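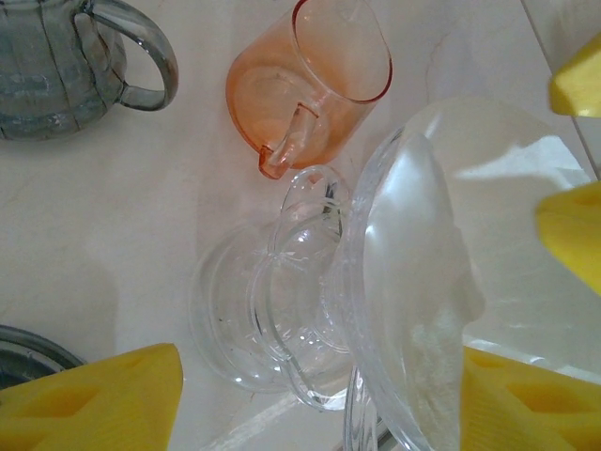 Glassware on the counter and the yellow fingers of the gripper, at the returns station in Femcombe.

I have worked with glass for 11 years, the last 8 of them at Gosetti, where we rent tableware for weddings and company dinners. My job is at the returns station. Everything that comes back must be looked at, turned, sorted and put in the right crate. In April the company put a robot arm on our counter, and since then many people ask me if I am afraid for my job. I want to answer a different question, which for me is more important: who decides what the slow work is worth?

When the managers talked about the arm, they talked about speed. Mr. Georges Zein, who is responsible for the building, told us that one evening can bring back 600 pieces and that we lose too much time with them. I don't say he is wrong. But I would like to explain what is inside this time.

A clear teapot is difficult to see against a pale counter, and more difficult when a clear bowl is next to it. You see the light on the glass before you see the glass. A person learns to move the head a little to the side, and then the edge appears. Then you take the piece in the hand, and the thumb goes along the rim and feels a chip which the eye did not find. Meifang Tang taught me this in my first month. She never called it a skill, and so it was never written in any paper. When the plan for the arm came, that paper had one word for all of it: "handling."

This is my first complaint. A machine was bought to do a job that was described by people who don't do it.

My second point is in favor of the machine, and some colleagues will not like it. Our wrists are bad. Guangming Gu wore a bandage all last winter, and he is younger than I am. Lifting heavy bowls from the counter to the crate, again and again until ten at night, is not a noble thing. If the arm takes the lifting, I will not cry for it. I would even say we should have asked for it ourselves, earlier, and with our own list of conditions.

What changed for us is less simple than more work or less work. Before, two of us stood across the counter and talked. Now one person stands there and watches the arm, and the other is sent to packing. Watching is tiring in a way I did not expect. At the end of a shift my hands are fresh and my head is heavy. Also I notice that the new people, who began after April, touch much less glass. How will they learn the thing with the thumb? If after some years only the arm has practice, then there is no one left who can say to the arm that it is wrong.

My friend Qianru Lei works at Flollby, where they also have machines, and there the workers have one paid hour each week to write down what goes badly and what should be changed. It costs the company very little. I asked for the same thing at Gosetti and the answer was that we can use the suggestion box. The box is beside the coffee machine and I have never seen anybody open it.

So I ask for three things. Let the people at the counter write the description of their own work. Keep two persons there, at least while new workers are learning. And when the arm saves money, put a part of it in our pay, as we are the ones who showed it where the cups are.

Mr. Zein has promised to talk with us again before the summer season. I will bring Meifang with me, and one chipped bowl.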